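Can Collection FAQ

Updated Wed 6 March

Fletum runs the can collection in Storier and Gekia. We love this stuff, so some of the answers run long!

Which cans do you take?

Any aluminum drink can: soda, beer, seltzer, iced tea, energy drinks, cold coffee. Tall or short, plain or printed, all good. Steel food cans go in your regular curbside bin. If you can't tell which you have, try a fridge magnet. It sticks to steel and slides right off aluminum.

Do I need to rinse them?

A quick swish is plenty. Tip out the last sip, run a little water in, shake, pour it out, and leave the can upside down in the dish rack until it stops dripping. In July this makes a huge difference — wasps find a sticky bag of cans faster than you would believe.

Should I pull the tabs off?

Please leave them on. The tab is good aluminum too, and on its own it's so small that it tends to fall through the sorting screens. Just push it back down flat so it doesn't snag the bag.

Can I crush my cans?

We'd love them whole, or only lightly squeezed. The machine at our Tapia depot reads the barcode on the side of each can, and it has a hard time with one that has been stomped flat. I know, stomping is the fun part.

Can plastic cups go in with the cans?

No, keep those separate. Sturdy cups can be washed and used again for years, and we have a reuse shelf at the depot for clean ones in any color. Thin party cups are trickier, so check the number on the bottom against your local curbside list.
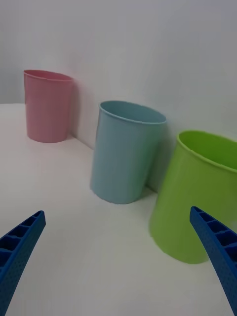
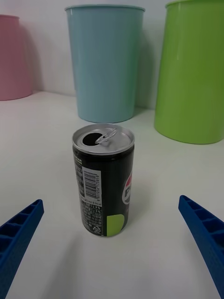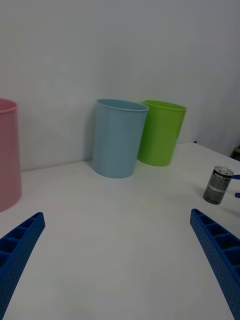
When is pickup?

Storier goes first each month and Gekia follows the week after. Bags should be at the curb by 8 in the morning. You'll get a text the night before if you signed up for reminders, and I really recommend them — it's so easy to forget.

How many bags can I put out?

Up to 3 per household. If you're hosting a wedding or a big block party, write to us ahead of time and we'll bring the trailer.

What do the bags cost?

The first roll of 20 is free when you join. After that you can pick up more at the depot, or use any clear bag you have at home. Clear is the important part, so the crew can see what's inside.

Where does the money go?

Into the Storier creek path! Last year's cans paid for new benches and 518 feet of gravel, and the stretch by the footbridge is finally dry enough to walk in sneakers. The next piece is the ramp at the Gekia end.

How many homes take part?

We have 134 signed up so far, and new streets are welcome. If yours isn't on the route map yet, send in the form anyway. We add a street as soon as a few neighbors ask for it.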